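I've been putting off rewriting my backtester for most of the year, and on Thursday night I finally ran out of excuses. The old one was a pile of spreadsheets and a script I wrote when I barely knew what a limit order was. It worked, sort of, in the way that a car with one working door works.

If you're new around here, I trade a small account, mostly natural gas futures and a bit of heating oil, and I write my own code for it. I'm not a professional. I have a day job and a kitchen table and too many browser tabs. The strategy I've been babysitting is a simple breakout thing that I call Hoddale, after the street I was living on when I came up with it. It waits for a quiet overnight session, draws a range around it, and buys or sells when price gets out of that range during the morning.

On the old backtester Hoddale looked great. Like, suspiciously great. Smooth line from bottom left to top right, tiny drawdowns, the kind of chart people use to sell courses. I ran it live with the smallest size my broker allows and it made a little, lost a little, made a little, and ended up pretty much flat. I blamed slippage for months. I blamed my internet. I even switched data feeds, from Omden to Sistel, and paid for the expensive plan with the depth data I never look at.

So, the rewrite. The plan was to replay every single trade bar by bar and write down what the strategy knew at the moment it placed the order. No peeking. I exported the full history and got 2,876 trades, and let me tell you, the first time you see that many rows and realize you may have to read a good chunk of them with your own eyes, you go make a coffee first.

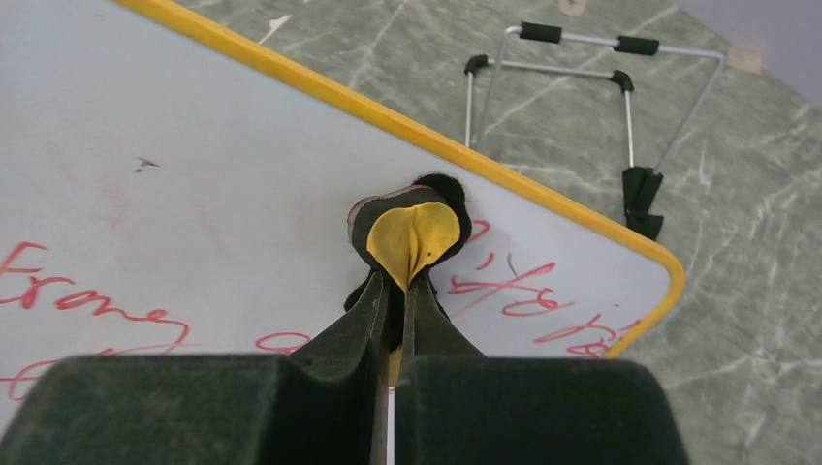
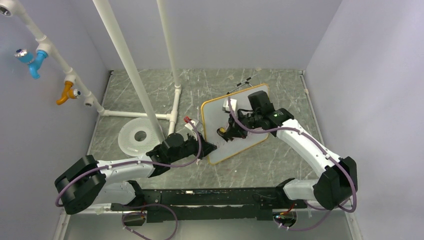

The bug was in the roll. Futures contracts expire, so if you want a long history you have to stitch one month onto the next, and there are a bunch of ways to do it. My old code used back-adjusted prices, where the older contracts get shifted up or down so the joins line up nicely. Fine for most things. But I had a filter in there that compared the size of the overnight range to the price itself, as a percentage, and once you've shifted the old prices that percentage means nothing at all. In some stretches of the natural gas history the adjusted price was way off from what anybody could have traded at, so the filter was letting in days it should have skipped and skipping days it should have let in. Clearing that out of my notes felt a lot like wiping a whiteboard and still having those pinkish marker smudges all over it, because every conclusion I'd drawn in the past year had a little bit of the bad filter in it. My stop distances came from it. So did my position sizing.

The second problem was dumber. The range was supposed to close at 8 in the morning, and my code was reading the timestamp on each bar as the start of the bar. Sistel stamps them that way. My old Omden files were stamped at the end. So for the whole older half of the test, everything was shifted by one bar, and on a breakout strategy one bar is an enormous deal. You're buying the breakout before it happens!! No wonder the line was smooth.

I fixed the timestamps first, reran it, and watched about half the profit vanish. Then I switched the filter over to unadjusted prices, keeping the adjusted ones only for working out profit and loss across a roll, and reran it again. What came out was a much uglier chart. There are two long flat patches in it, and one nasty drop that would have had me staring at the ceiling. It's still slightly positive after costs, but only slightly, and I'm not sure I'd bother with it if I saw it fresh today.

The weird part is that I feel better. The new chart looks like my live account! Same boring shape, same bad weeks in the same places. All that time I was trying to work out what I was doing wrong with execution, and my fills were fine.

A few things I've changed since then. Each data file now gets a little header saying who it came from and whether the bars are stamped at the start or the end. The loader refuses to open a file without one. I keep two price columns everywhere, adjusted and raw, with names so long and annoying that I can't mix them up. And I added a check that picks a random trade and prints the 2 bars on either side of the entry, so I can compare them against the broker's own chart.

Next up is Hartley, my other strategy, the mean reversion one that I've been too scared to touch. It uses the same loader. It uses the same filter too, more or less copied and pasted. I've got the export running while I type this -- it's slow, the laptop fan is screaming -- and I already have a bad feeling about the heating oil numbers. I'll post the before and after charts when it's done, even if they're embarrassing.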